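How to Test a Clidix Grocery-Unpacking Kit Before You Pay for It

By Noel Padilla, June 2019 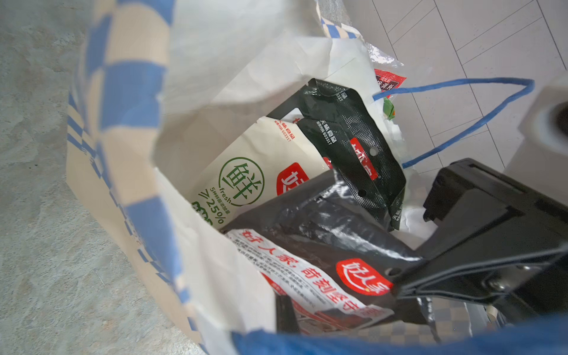 The sales sheet for the Clidix kit says it will "unpack everyday groceries from any bag." I have read plenty of sentences like that one, and I no longer argue with them. I ask for a loan unit and spend a couple of days with it. What follows is the routine I used at our shop in Destadham, written so that you can repeat it with the Clidix or with whatever kit somebody is trying to sell you.

What you are being sold

The kit is an arm, a two-finger gripper, a wrist camera and a license for the picking software. Our quote was $3,724, plus $396 a year for updates after the first year. The quote did not include a mounting plate or anyone to help you set it up. Ask for both in writing. Castellanos, the reseller we dealt with, added the plate when I asked, and would probably not have brought it up.

Step 1. Pick your own bag

The demo video uses a stiff, square box with the top wide open. Your customers don't carry those. Use a soft shopping bag with handles, put it on the floor or the bench at the height where the work will be done, and leave the handles wherever they fall. If the salesperson reaches over to tidy them, put them back.

Step 2. Fill it badly

Food packets are a good test because they are slick, they fold, and they hide each other. Mix matte packaging with glossy. Glossy black plastic is the one I would insist on, as it throws light back at the camera and has hardly any edge to find. Put in some crinkly clear film too. Let paper wrappers slide underneath the plastic. Include packets printed in a language other than the one in the demo -- ours had Chinese labels, and the software is supposed to find things by shape anyway, so the print should make no difference. Check that claim, don't take it.

Don't stack anything upright. Tip the shopping in and leave it.

Step 3. Write down the rules first

Decide what counts as a pick before the arm moves. I use this:

One item leaves the bag and is set down inside the marked area.
Nothing else comes out with it.
The packet is not torn.
No one touches the arm, the bag or the laptop.

Anything else is a miss. You will be offered softer rules, such as "it had the right idea." Refuse them politely.

Step 4. Run 25 attempts and log each one

Refill the bag as it empties. A kit that does well on the last item lying alone at the bottom has shown you very little. For every attempt, note the kind of packet, whether it was on top or partly buried, and the result. Use paper. If you use the kit's own log, compare it with yours, because the Clidix log has a column called "completed" that means the motion finished. It says nothing about whether there was a packet in the fingers.

Step 5. Watch the finger, then the bag

Stand where you can see the finger go past the rim. Things to look for:

Does it push down into the pile before closing, and how hard?
Does it catch the rim or a handle on the way out?
When it grabs a folded top, does it take one packet or two?
Does the bag travel across the floor as the session goes on?

That last one matters more than it sounds. A bag that creeps 2 inches puts the next pick in a different place, and you want to know if the software looks again or trusts its old picture.

Step 6. Change the light

Repeat the whole run with the overheads off and a lamp to one side. My colleague Tomos Prydderch did the same in May with the rival Kanumon kit, and he tells me the lamp run was the only part of his day that taught him anything.

Step 7. Ask the dull questions

How much does a spare finger cost, and is it held on with an ordinary screw? Will the arm run if the license lapses? Who pays the freight on a return? I got a straight reply to the first, a long one to the second, and I am still waiting on the third.

Should you buy it?

I haven't. The hardware seems decent for the price, but "any bag" is a promise I would want in the contract, with Step 3 attached -- and so far Castellanos has sent me a brochure. If they send the contract, I will update this page.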